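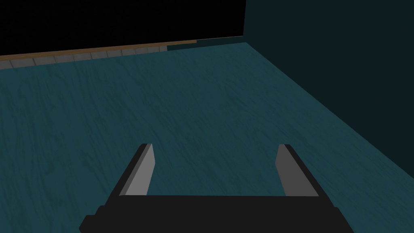 Why did the second batch of oak gall ink go mouldy when the first didn't?
The second batch sat in a jar with the lid screwed down and no cloves in it, on the windowsill, in the one mild spell we've had. The first had cloves and lived in the cold cupboard.

Filed under: Ink / Notebook / Iron gall

January 26, 2024

Opened the bad jar properly. Grey-green skin on top, smell of a wet cellar with ambitions. Lifted the skin off with a spoon (spoon now retired) and strained what was left through coffee filter. The liquid underneath still writes, and goes from weak tea to black in the usual way, so I've kept it in a bottle marked DO NOT USE, which means I'll be using it by April.

Recipe, since the last page I wrote it on got ink on it:

galls, crushed, soaked in rainwater
iron sulphate
gum arabic
cloves, whole, a pinch (see above)

The galls were the Prurkow ones, small and very hard, bought by the bag. They crush badly. Mallet inside a tea towel, then a second tea towel. The ones from the hedge are softer and full of holes where the wasp got out, and everybody's book says holes mean weak ink. Ours came out darker from the holed ones. I don't trust that result yet as I'd also left them soaking over the weekend we forgot about them.

Iron: I've been putting in too much. Early pages from the Grilus batch (named for the cricket that was in the jar, spelt by me) are already browning at the edges of the strokes, and on the cheap paper you can feel the line with a fingernail. Cut the sulphate back for this one. First strokes looked so pale that I nearly tipped more in, then went and made toast, and by the time I'd eaten it the line was respectable. Note to self: toast first.

Gum: stirred in dry, it clumped. It always clumps. Dissolve it in warm water the night before. I have written this instruction in this notebook before and I can find the page. 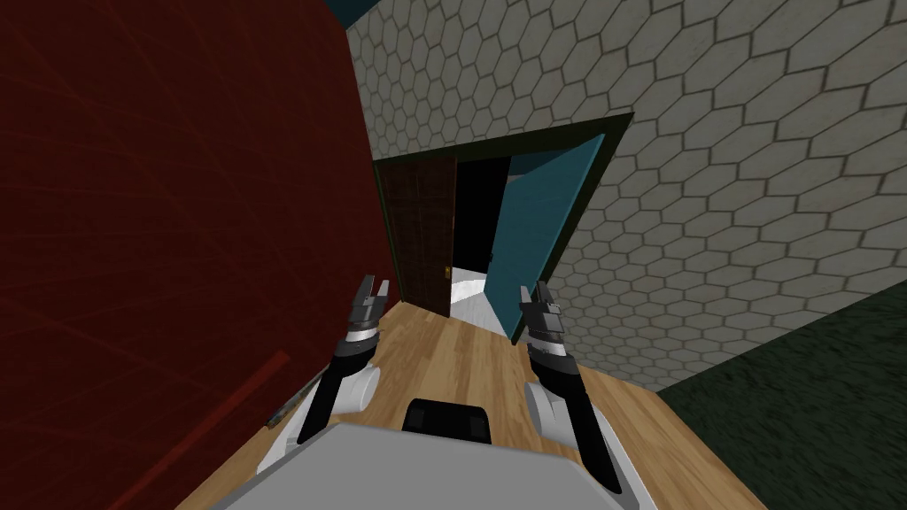

Hexagonal wall tiles at the far end, grey grout.

Papers tried:

Zilletti laid, cream. Lovely. No feathering, dries slowly, smudges if you breathe near it. The price is also a thing you can feel with a fingernail.

Myklebust cartridge. Fine on the smooth side. On the rough side the nib picks up fluff and starts drawing its own conclusions.

Printer paper, 147 sheets left in the box according to the label on it, which I believe as much as I believe any label in here. Feathers like a duck. Useful for testing colour and nothing else.

Back of an envelope. Best result of the day, annoyingly. No idea who made it. Have kept the envelope.

Nibs: 2 ruined since the last entry, both mine, both left in the ink overnight. The steel goes pitted and orange and then one tine comes off halfway down a capital. Rinse, dry, put away. The glass pen doesn't mind what you do to it provided you don't drop it.

Washed all the jars in soda and boiled the lids. One lid has warped and no longer fits anything we own. It's gone in the drawer with the others.

Strips for the fading test are cut and written. Half go in the south window with foil over the lower part, half in the box file. I've written the batch name on every strip in pencil, the last lot having been labelled in the ink under test.

Still to do: more cloves. Try vinegar instead of rainwater in a very small jar. Ask whoever borrowed the good sieve whether it was for food, and if so, whether they feel all right.

Workshop notebook pages may be copied for your own use. Contact the bench by the form. Back to top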